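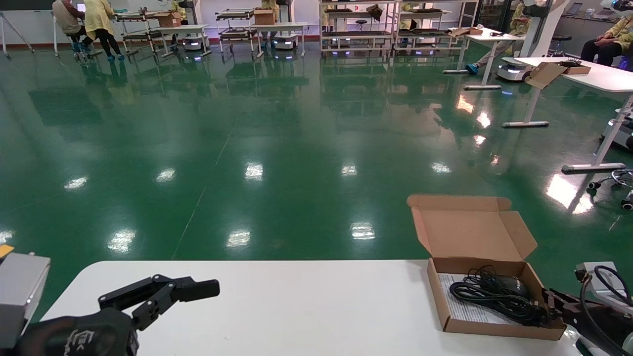
Most homes have a drawer of cables that no longer go with anything. The cords outlive the cameras, phones and speakers they were bought for, and they get kept on the theory that one of them will be needed the day after it is thrown out. Part of the trouble starts on the first day, when the thing comes out of its packaging. A plain brown box with a coiled black cable lying on a white instruction sheet holds everything a buyer will need to know about what that cable is for. A week later the box is flattened, the sheet is in the recycling and the cable is on its own.

I started paying attention to this in April, when I moved from a house in Nullurby to an apartment with one closet. I had three shoeboxes of cords and adapters, plus a grocery bag I had never unpacked from the move before. I laid it all out on the bedroom floor and sorted it over two evenings. There were 47 pieces. I could match fewer than half of them to something I still owned.

The power adapters were the worst. A cable that carries only data will usually either work or not work. An adapter can fit the socket perfectly and still be wrong for the device. The small print on the block gives the output voltage and current, and both matter. The voltage should match what the device asks for. The current rating should be the same or higher. On older adapters with a round plug there is also polarity, shown by a little diagram of a circle and a dot with plus and minus signs. If the print has worn off, the adapter is not worth keeping.

One of mine belonged to a Latard desk radio that I gave away years ago. Whoever has the radio has been running it on batteries, I suppose, or has bought a second adapter and put it in a drawer.

The repair shop on Skavton Street keeps a bin of orphaned cords by the door, and customers are welcome to go through it. The shop tests the power adapters before they go in and writes the voltage on a strip of tape. When I visited, a man was comparing the end of a printer cord against a photo on his phone. He found what he wanted and paid a dollar for it. The bin had more going into it than coming out, and a second one had been started under the counter.

Cords that nobody wants have some value as scrap, mostly for the copper, but a household amount is worth very little. The point of recycling them is to keep them out of the trash, where they are a nuisance. Long cords wrap around the moving parts of sorting machines, and so they should never go in a curbside bin. Many electronics stores and county drop-off sites take them. Call first, as the rules vary from place to place.

Labels did more for me than any bin or organizer. I used masking tape folded over the cord near the plug, with the name of the device written on it and the year I bought it. A cord gets its label before it gets plugged in for the first time. The instruction sheets go in a single folder, and when a device leaves the house, its cord and its sheet leave with it. That last part takes some discipline – I have already gone after a friend's car with a charger in my hand.

Wrapping matters too. Cords fail most often near the ends, where they bend sharply against the plug. Loose loops about as wide as a hand are fine. Winding a cord tightly around its own adapter puts all the strain on the spot least able to take it. The twist tie that comes in the package can be reused, though a strip of hook-and-loop tape is easier to open and close.

I kept 5 spares, all of types I use every week. They fit in a pencil case. The shoeboxes went to the drop-off site along with what was in them, and the grocery bag went to Skavton Street. The man at the counter looked inside, took out a long gray phone cord and asked if I was sure.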